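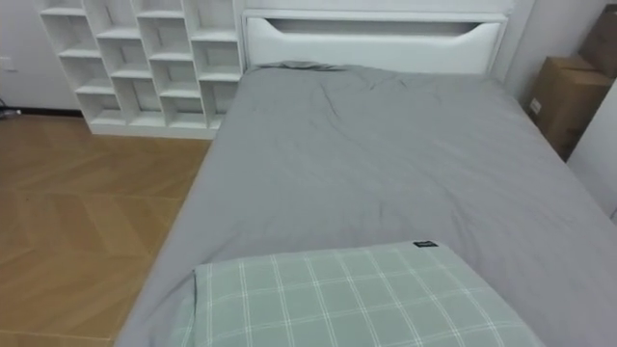

Accueil | Assistance | Mes demandes | Literie | Contact

Demande n° 74 : drap-housse se relevant à la tête du lit
Service : Hébergement, résidence Sosisthorpe
Ouverture : 19 mai 2018
Statut : résolue, sous surveillance

Objet de la demande

La résidence signale que le drap-housse gris clair de la chambre 9 ne reste pas en place du côté de la tête de lit. Le bord supérieur remonte, se replie sur lui-même et forme un bourrelet contre le panneau blanc. Des plis se propagent ensuite en diagonale vers le milieu du couchage. Le linge provient du lot Sharifi livré en janvier. La résidence demande le remplacement du drap.

Premier examen

Le tissu est replié le long de la tête de lit, avec une légère surépaisseur froissée à l'arrière. Le reste du drap est à peu près plat. Sur le côté gauche, le tissu retombe le long du matelas. Il a été demandé à la résidence de vérifier les points suivants avant tout échange :
- hauteur du matelas, surmatelas compris ;
- dimensions portées sur l'étiquette du drap ;
- présence éventuelle d'un objet ou d'un textile entre le matelas et la tête de lit.

Réponse de la résidence

Les dimensions du drap correspondent à celles du matelas Drendach. La protection de matelas, en revanche, avait glissé vers le haut et s'était tassée sous le drap. Deux angles élastiques n'étaient pas engagés sous le matelas.

Intervention

1. Retirer l'oreiller et dégager entièrement le couchage.
2. Écarter le lit du mur afin d'accéder aux angles supérieurs. Le meuble à casiers blanc étant placé immédiatement à côté de la tête de lit, il convient de tirer le lit droit devant soi.
3. Déposer le drap, puis remettre à plat la protection et en fixer les attaches.
4. Engager d'abord les deux angles de tête, ensuite ceux du pied.
5. Lisser du centre vers les bords et replacer l'oreiller à taie vert sauge à carreaux.

Résultat

La résidence indique que le drap est resté en place pendant 3 nuits consécutives. Le remplacement n'est pas accordé à ce stade. En cas de récidive, la demande sera rouverte et le drap transmis à l'atelier de Sokdale pour contrôle de l'élastique.

Observation complémentaire

La taie à carreaux n'appartient pas à la dotation du lot Sharifi. La résidence est invitée à préciser si elle doit être inscrite à l'inventaire de la chambre.

2 commentaires | 0 partage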